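The Last Good Potluck

The sign-up sheet for the Altness Street potluck has a column headed "Dish" and a column headed "Serves," and for 19 years people have lied in both of them. My own entry one March read "big salad, 12 people." It was a bag of spinach with a tomato in it.

I moved to the street knowing one person, Maribeth Sison, and she told me the rules on my first evening. You bring something. You take your own dish home. You never ask for the recipe for the noodles, which belong to Benjie Ambrosio and which he has described, over the years, as his mother's, his aunt's, and something off the back of a package.

The potluck has survived two changes of location and a brief, bitter period when it was catered. That was the year of Espiritu, a restaurant that had just opened on the corner and offered to do the whole thing for $670. The food was very good. People ate it politely, standing up, and were home by eight.

"It was like going to a wedding where you didn't know the couple," Sison says. She had made a flan anyway and kept it in her car.

The next year everyone went back to cooking, or to what we call cooking. There were four kinds of beans. Someone brought a rotisserie chicken on a family platter, with parsley, and accepted compliments on it all night. Ambrosio made the noodles and ran out in the first ten minutes, as he does every time, having written "serves 30" on the sheet.

I have come to think the lying is what holds it together. A neighbor who claims to have made the pie has put herself in your hands a little. You know where that pie is from. You've seen the box. You say it's wonderful, and in return she says nothing about your spinach.
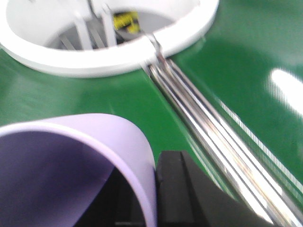

White round container, purple cup, green all around.

There is money involved now, which was probably a mistake. Each household puts in a few dollars for plates and ice, and last year the pot reached $159, more than anyone could think how to spend. A meeting was held. It ran longer than the potluck. Ambrosio wanted a second folding table and Sison wanted a better coffee urn, and they bought the urn, and it leaks.

This year's sheet went up on the Livell Avenue fence last week. I walked over to look before signing, as everyone does, to see what I could get away with. Sison was down for flan. Ambrosio had written "noodles, serves 300," and underlined it.

I put myself down for a big salad.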